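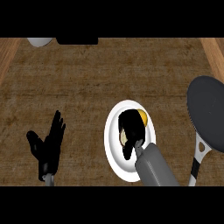 Figure 1. Simulated kitchen table, with the right arm at the plate and the frying pan on the right side.

Handout for Unit 5: Grasping Food on a Plate in Simulation
Course: Two-Arm Manipulation, student project part
Prepared by Zamfira Ursu, with corrections from Tzu-hsuan Ko

1. What this unit is for

In Unit 4 you moved the arms in free space and nothing was on the table. Now we start with contact. Your group will write a controller which brings the right hand to the food, closes the fingers, and lifts the food from the plate. The left hand stays open and must not touch the table during the whole task. Many groups forget to give the left arm any command, and then it sinks slowly. Please send a hold command to it in every control step, also when you think it is not needed.

The table scene is the one called Wemberg in the project folder. Please do not use the older Buzatu scene. In that scene the friction of the plate is set wrong, and your results will not be comparable with those of other groups.

2. The view you work with

Your program receives one camera view, and it looks down on the table. When the right hand is above the food, it hides a big part of it. This is the main difficulty of the unit. In Figure 1 only a yellow part and a small cream-colored part can be seen next to the black shape on the plate. A detector which looks for the whole food will usually fail at such a moment.

We recommend to estimate the food position one time, before the hand arrives, and to keep this estimate until the fingers are closed. Dario Costa tried last year to update it in every image, and his estimate jumped to the rim of the plate. You may try to do better, but please begin with the simple version and save it.

3. The approach

Divide the motion into phases and give each phase a clear condition for its end. The names in the template are REACH, LOWER, CLOSE and LIFT. It is allowed to add your own.

REACH: move the hand above the food with open fingers. Keep the forearm away from the frying pan. The handle of the pan runs nearly parallel to the forearm, so a small error in the elbow angle can bring them together. The pan has collision turned on.

LOWER: go down slowly. The limit for this phase is 1,000 control steps. If the limit is reached, the template stops the run and writes "timeout" in the log.

CLOSE: close the thumb first, and after it the fingers. If all of them close at the same speed, the food can slide to the rim.

LIFT: raise the hand by 8 centimeters and hold it there. The plate should stay on the table.

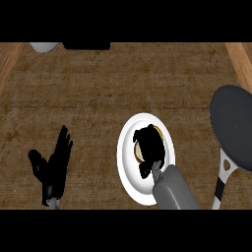

How do we know that the grasp is good enough to start LIFT?
Read the contact values of the thumb and of the fingers from the simulator. When the thumb and two or more fingers report contact, and the values stay stable for 11 control steps, you can go to the next phase. Do not decide it from the camera view alone.

4. Common mistakes

The most frequent one is mixing the table frame and the wrist frame. If your hand goes in a strange direction, first print both positions and compare them.

The second one is pressing too hard. The plate in Wemberg cannot break, so the simulator will not complain, but we look at the force curve when we grade.

Some groups change the mass of the food to make the lift easier. This is not permitted. Luminița Ilie keeps the original scene file and all runs are repeated with it.

5. What to hand in

Your controller file, the log of your best run and the log of one failed run. Add one page of text where you explain the failed run. We read this page with more attention than the successful log, therefore please write it carefully. Plots should have units on both axes.

Questions about the simulator go to Driss Morsy. The deadline is the end of March, and the next unit uses the same scene with the left hand holding the plate.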